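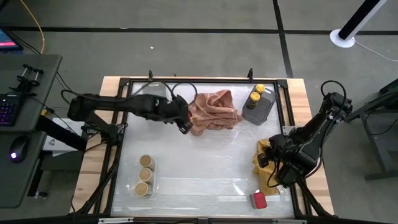

Hamside Community Laundry: Progress Report to the Balholm Fund

Dear friends at the Fund,

August was our busiest month so far, and we are so pleased to be able to tell you about it. We washed 522 loads for neighbors in Hamside, which brings us to 2,504 since your grant began – well ahead of what we dared to put in the application! Towels and bedding still make up most of it, as you might guess with so many large families on our list.

The second dryer from Hofstetter is in and running. It came later than we hoped (the gas line had to be moved first), and we spent a good part of July hanging sheets in the yard and watching the sky. We have also signed up 37 new households, and 30 of them have asked for the evening hours, so we now stay open until 8 p.m.

One thing we would like to talk over with you is the water softener. The Saltix unit needs refilling far more often than we budgeted for, and we may ask to move a little money over from the signage line, where we have some left.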